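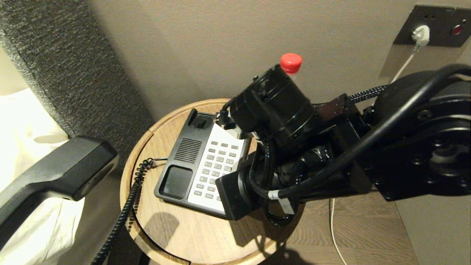
Boiler house and stack walk-round, October, with my comments

I've filled this in the way I'd tell you over a cup of tea, because the tick boxes on their own make everything look fine and then the permit people ring up and ask what "OK (see note)" means. Marcus Dunleavy has the signed copy. Started at the Prokwood end and worked back towards the gate.

1. Permit on display, current version
OK. It's the one with the new reporting condition on the last page. The old one was still pinned underneath, so I took it down.

2. Stack monitor reading and logging
OK, with a grumble. The Zellent unit is logging every hour as it should, but its clock never got changed and all the times are out by one. The permit goes by clock time, so please can someone fix it before the quarterly return goes in!

3. Sampling platform, ladder and handrail
Not OK. The second rung from the top moves when you put weight on it (I did, once, and came straight back down). Tagged off. The stack testers can't go up until it's done.

4. Fuel meter readings taken and written down
Gas 3855, oil 706. I read both twice. Last month's oil figure in the book is 866, higher than this month's on a meter that only goes forwards, so one of us has misread it. Grigoris Vrettos is looking for the delivery notes.

5. Oil tank bund
OK. Some rainwater in the bottom, no sheen on it. Drain valve shut and locked. I'd still like the key kept somewhere other than on top of the valve.

6. Spill kit
Half OK. Plenty of pads, but no gloves and no drain cover. I've asked Karagiannis for both and they say next week.

7. Flue joints and lagging, boiler one
OK. Bit scruffy round the elbow, nothing leaking that I could find.

8. Flue joints and lagging, boiler two
Not looked at. It was running flat out all morning and I wasn't going to crawl behind it. I'll do it when it's next off.

9. Gas detector test
OK. Alarm sounded at the panel and in the office. Drinditz haven't sent the calibration certificate yet, and I know from last year that the inspector will want the paper as well as the noise.

10. Emissions return, draft figures
Our draft has us at 900 tonnes of carbon dioxide for the period. I wouldn't send that anywhere until the oil reading in item 4 is sorted, as it feeds straight into the total. Marcus is keen to get it off early with all this talk of the rules changing, and I do see why, but we report under the rules we've got.

11. Access and lighting
OK apart from the lamp over the back door, which flickers. Pallets moved from in front of the shut-off.

To do first: the ladder, then the oil reading. Boiler two flue gets added to this sheet when I've been behind it.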